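Paltovness ranked: does a remake count toward placement games?

Asked in September in Ranked and Matchmaking

I play support on the Nallon server. Two of my placement games ended in a remake when somebody failed to load in. The client still shows them in my match history, and my rating went from 3,092 to almost nothing on the new season page. Do those games count, or do I have to play them again? I'd like to be eligible for the Giraldo open qualifier and the signup page only says "placements complete".

3 answers

Accepted answer
Remakes don't count. They stay in the history because the lobby was created, but the placement counter skips them. Open Profile, then Season, and look at the bar under your rank icon - if it isn't full, you still owe games. The low rating is a placeholder until the bar fills.
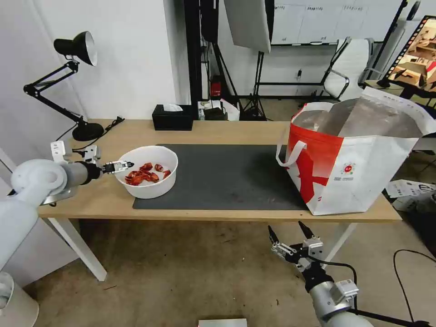 For the Giraldo qualifier you also need your account region locked to Nallon before signups close. You do that in account settings, and it takes a day to show up on the bracket site.

Answer 2
Same thing happened to me on Sorkari. Played two more and my rank came back, 246 points lower than last season.

Answer 3
just queue at night, fewer remakes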